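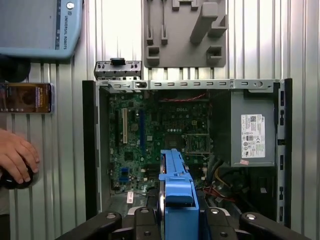
Side panel off, Dell board in full view, and the hard drive in its blue plastic caddy.

Taking an Old Desktop Apart: My Best Bench Tips

Posted by Rasha Hijazi in Workshop Tips, 4th November
238 comments

I love an old desktop tower. If you've got one sitting in the basement or under a desk you never use, please don't haul it to the curb with everything still inside! There's a hard drive in there that may have your tax returns and baby pictures on it, plus fans, screws, cables and maybe a stick of memory that will perk up another old machine. And taking one apart is such a satisfying way to spend an evening. The office-type towers are my favorites, the big-name ones that were made so the repair person could get in and out quickly. A lot of them hardly need tools.

These are the tips I've collected after doing quite a few of them, with plenty of help from readers and from my neighbor Hussam Hamdan, who used to fix office computers for a living and still can't walk past one.

Before you open anything

Shut the computer down properly, switch it off at the back if there's a switch, and pull the power cord out of the wall. Then hold the power button in for several seconds. That drains what's left in the board. Unplug the monitor, the keyboard, the mouse, the network cable, all of it.

Take a can of air and a soft paintbrush outside with the tower if it's been on the floor for years. The outside vents are always the worst. If you blow out a fan, hold the blades still with a finger or a chopstick so it doesn't spin like mad.

No rugs! Work on a bare floor or a plain bench, skip the wool socks, and touch the bare metal of the case before you reach in (and again every time you come back from getting coffee). A wrist strap is better still, and they cost very little. Mine is clipped to the case chassis the whole time.

Upright or lying down?

People feel strongly about this one. Lying flat, open side up, is easiest for screws, they stay where you drop them. But I've come around to keeping the tower standing for cables and drives, especially on a narrow bench with a wall behind it. You get your light from the front, you can see how the cables hang, and the case takes up half the room. Just make sure it's steady before you pull on anything. A folded towel underneath stops it skating around.

Set your phone up where you can see it

Best tip on the page, maybe. Put your phone on a wall mount or a stand beside the tower, at eye level, so you aren't picking it up with dusty fingers every two minutes. I look up the service manual for the exact model (the number is usually on a sticker on the back or the top) and leave it open on the page I need. The big makers put these manuals online for free and the pictures in them are so much better than guessing. I use a Veveo stick-on mount that came with a spare pad. Any mount that holds its grip is fine.

Before you unplug a single thing, take pictures. One of the whole inside, then close ones of each place where a cable meets the board. Little front-panel connectors look obvious going out and like a plate of spaghetti going back in.

Know what you're looking at

The first time the side comes off, it's a lot. So a quick tour of the usual stuff:

The big green board is the motherboard. Everything plugs into it.

The heavy metal box with the printed label and all the safety marks is the power supply. Yellow, red and black wires come out of it in a bunch. Leave that box closed, always. You can unscrew it and lift it out whole, but never open it, it can hold a charge long after it's unplugged.

The long slots are for add-in cards. On older boards the cream or white ones are usually PCI, and a long one in another color, blue on some Dells, is often PCIe for a graphics card.

The square metal frame with a lever beside it is the processor socket. If it's empty, somebody has already been shopping in there. Keep your fingers and your screwdriver well away from it. The contacts are tiny and they bend if you breathe on them (nearly). If you've still got the plastic cover, put it back on. A bit of clean stiff card taped across the metal frame will do if you haven't.

The hard drive is the silver block, and in lots of towers it rides in a plastic caddy. Blue is a common color. Manufacturers like to put a bright color on the parts you're meant to touch, so if you see a bright plastic tab or lever, that's a very good place to start.

Getting the drive out

Do this first, even if you plan to do nothing else.

Find the two cables at the end of the drive, one for data (thin and flat on newer machines, a wide ribbon on really old ones) and one for power. Pull each one by its plug and never by the wire. Some have a small metal clip you press with your thumb. If it won't come, wiggle it gently end to end, not side to side.

Then look at the caddy. Most of them have a springy tab on each side. Squeeze both toward the middle and slide the caddy straight out, squeezing the whole time. Hold it by the sides! They're the strong part, and it keeps your fingers off the circuit board underneath. If it sticks halfway, a cable is usually hooked over it. Push it back in, move the cable, try again. Hussam tucks loose cables behind a strip of painter's tape stuck to the case edge, and I've copied him ever since.

To separate the drive from the caddy, bend the plastic side out just a little until the pins slip out of the screw holes in the drive. Work from one end. Cold plastic snaps, so if your garage is freezing, bring it inside for a while first.

Keep the caddy. They're a pain to replace, and if anyone ever wants to put a drive back in that tower they'll thank you.

Now label the drive right away, with the name of the computer and what you think is on it. I stick on a piece of masking tape, on the metal and clear of any small breather hole. Don't leave it for later. I once had a drawer with three mystery drives in it and it took me until May to find out which one had the wedding video.

Want to see what's on it? A drive dock or a USB adapter will let you read it on another computer. Copy off what you'd like to keep, check that the copies open, and only then wipe the drive or drill it.

Cables: be gentle and be tidy

When the drive is out you'll have a clump of power cables flopping around at the bottom of the case. Gather them in one loose loop and put a twist tie around it. Not a zip tie, you'll only be cutting it off again, and that's how wires get nicked. If you're leaving the computer working, keep the loop well clear of the fans.

Screws, screws, screws

Use a muffin tin or an egg carton. One cup for case screws, one for drive screws, one for the board. They look alike and they are not alike! Case screws tend to have a coarser thread, and forcing one into a drive will chew up the hole.

For small dark bits like rubber washers, feet and knobs, I use a white saucer so they show up. I've also got a Vava parts tray with a lid, lovely when I have to stop in the middle and the cat is in the room.

Keep magnetic trays off to one side, not next to the drive.

A little cleaning while you're in there

Dust with the soft brush, working from the top down so it all lands at the bottom, then vacuum the heap with the hose held well back. Wipe the metal parts with a barely damp cloth and let them dry with the side off. The board gets the brush and air only. Old stickers come off with a hair dryer on low, but leave any label that has a model number or a serial number on it. You'll want it, believe me.

How long does it take?

Drive only, give yourself 30 minutes the first time, photos included. Strip the whole thing and it's an evening, with snacks.

From the comments

Boonchu: The painter's tape for cables is brilliant! I'd add that a headlamp beats any desk lamp. The light goes where you look and you've got both hands free.

Berkum: My caddy had no tabs, just a lever on the front that swings out. Took me ages to see it because it was full of dust. So brush first, then look.

Rasha: Yes! Levers too. And I'm getting a headlamp.

Hussam Hamdan: Don't toss the slot covers from the back. Put them in an envelope and tape it inside the case.

Where the leftovers go

Bare metal cases can go to scrap, and our recycling center takes boards and power supplies on the electronics shelf. Call yours before you load the car, the rules are different everywhere. The coin-shaped battery on the board has to come out first: press the little clip, pop it up, put tape over both faces and drop it in the battery bin. I keep the fans. You'd be amazed what a quiet little fan does for a stuffy cupboard, and I'll write up how I wired mine as soon as I've found my good wire strippers.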